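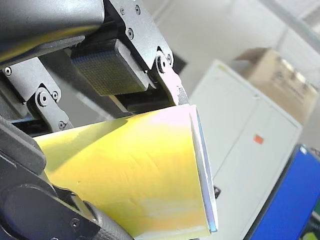 Textured pad, yellow sheet, and a whole lot of little screws.

So April was pad month on the two-arm cell. I'd been putting it off because the grippers still sort of worked, and "still sort of works" is how I end up at the bench at 6 with cold coffee.

I call the pair Puso and Santoso (the bin of spare parts is Furby, don't ask). Santoso got fresh finger pads first. The screws are tiny, so I do them over a tray now - I lost one under the cabinet last year and I'm still mad about it! Snug them up, run 30 slow open-and-close cycles, snug them again. After that I have it hold something flat and slick, and if the sheet creeps I start over.

Then comes the cable check, my least favorite part.
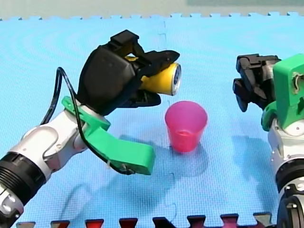 I leave more slack at the wrist than looks tidy, enough for the joint to turn all the way without tugging, and I put the tie down on the green bracket where I can snip it easily. Too tight and you find out 200 cycles later, usually while you're eating lunch.

Last thing is saving the new grip settings in Netura, with a note on which pads went in. I set aside 30 minutes for the whole job and it took 60. Puso still needs its joint bolts checked, so that's tomorrow morning.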